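About us

Hello! I started Pluro in a spare room in Fladstead, and I still get giddy over a good knot. We sort out household cables - chargers, plugs, the lot - for homes and small offices.

Our marble table gets pretty full, as you can tell.

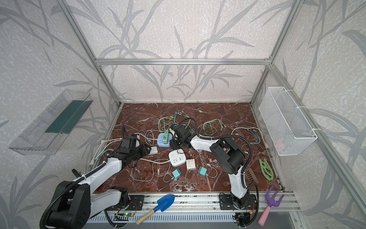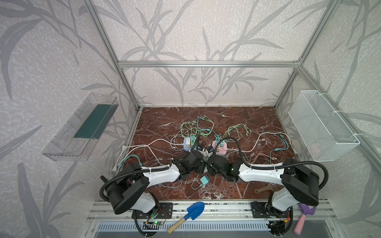
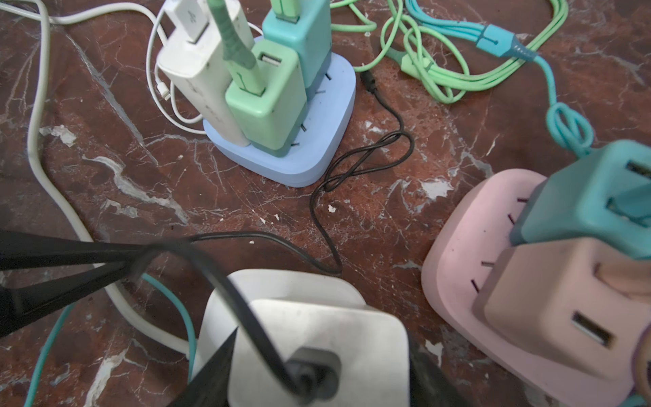
What we do

Bring your tangle to our shop on Fitzgerald Street and we'll match leads to chargers and coil them up neatly. We did 287 bags last April (my poor thumbs!). We're open from 8 most mornings, so pop in.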